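Té frío casero: ¿nevera o congelador?
Foro Flumia > Cocina y bebidas > Tés e infusiones

zheng_10
¡Hola a todos! Llevo desde junio preparando té negro en frío y dejándolo 10 horas en la nevera, pero me queda flojito, casi agua con color (y eso que no escatimo en hojas). Mi cuñada insiste en meterlo un rato en el congelador al final. ¿Alguien lo hace así?

grukedar
Yo lo dejo unas 19 horas y sale redondo – eso sí, con agua filtrada y sin azúcar hasta el momento de servir. El congelador ni tocarlo, que mata el aroma.

tetera_zirden
Pues con todo el cariño, grukedar, 19 me parece una barbaridad, a mí me amarga muchísimo. Seis y a colar. Y el congelador, media horita antes de comer, va de maravilla. Dejo fotos:

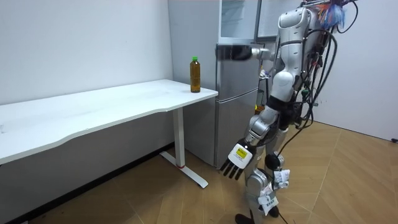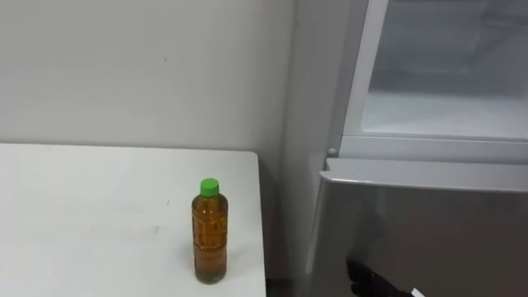
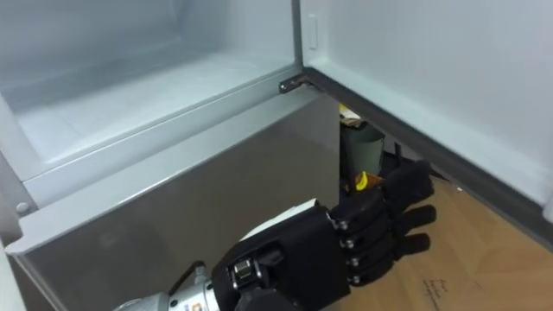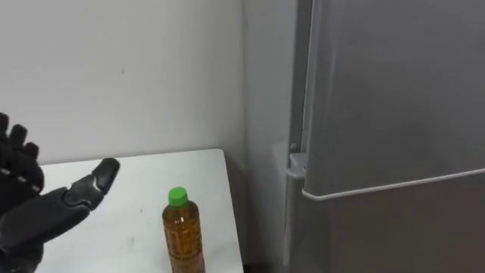 Respuesta n.º 2833
grukedar
Amarga si usas hoja muy rota, prueba con hoja entera y me cuentas. Y ojo con llenar la botella hasta arriba si va al congelador, que a mí me reventó una de cristal y estuve recogiendo té hasta la noche.

zheng_10
¡Gracias a los dos! Esta noche pongo dos jarras, una para cada método, y mañana os digo cuál se acaba antes.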